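Thursday 25 March 1999 – Carton reuse, bench notes

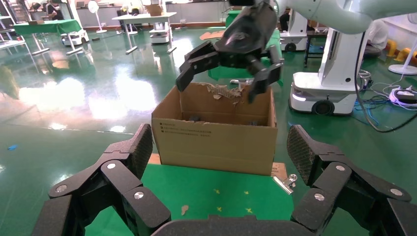
Open carton on the green bench top. Torn board along the back upper edge, two small dark items in the bottom.

Continuing from the Broltdale carton work. Question is still whether a carton with a damaged top edge can go back into circulation for small parts, or whether it goes straight to board recycling. Nesma Bouazza wants a yes or no before the Dogar order is placed, as the order quantity depends on it (200 new cartons if no, 100 if yes).

Damage on this one is confined to the top. Ragged scraps hanging at the back, front panel still standing, print block still on the front. The tear runs along the back upper edge. I have not trimmed it. Trimming changes the height and the lid no longer seats, which we learned on the September batch.

Loads so far, static, flat bottom, no lid:
91 g – no visible bulge
176 g – no visible bulge
Both are trivial for this board. Need to go up to the real part weight but the parts from Drodthorpe have not been released yet. Do not quote these two as a result.

Access from above is fine with the flaps out of the way. Small items end up low behind the front wall and cannot be seen from the front of the bench, so anyone checking contents has to look in over the top. Suggest we count out over the box and not by looking through from the side. Same would apply to any carton this depth.

Loose board is the main nuisance. A piece came down on the bench in front of the carton, and there is a flat offcut under the right corner at the back. The offcut has to come out before any further readings, the bottom is not sitting level with it there. Binder clip on the bench near the right corner: tried as a clamp for the torn edge, slips off, spring too stiff for single wall. Usent tape is the next thing to try. One strip inside, one outside, overlap past the end of the tear.

The yellow crosses on the green top stay where they are. Set the carton down by the crosses each time and note which ones, otherwise the positions in this book mean nothing.

To do
– remove offcut, repeat both loads
– tape back edge, photograph before and after
– ask Drodthorpe for part weight, in writing
– sweep scraps off bench before closing up, they get under the next carton
– Nesma to confirm whether the lid is needed at all for internal moves

No decision on the order today.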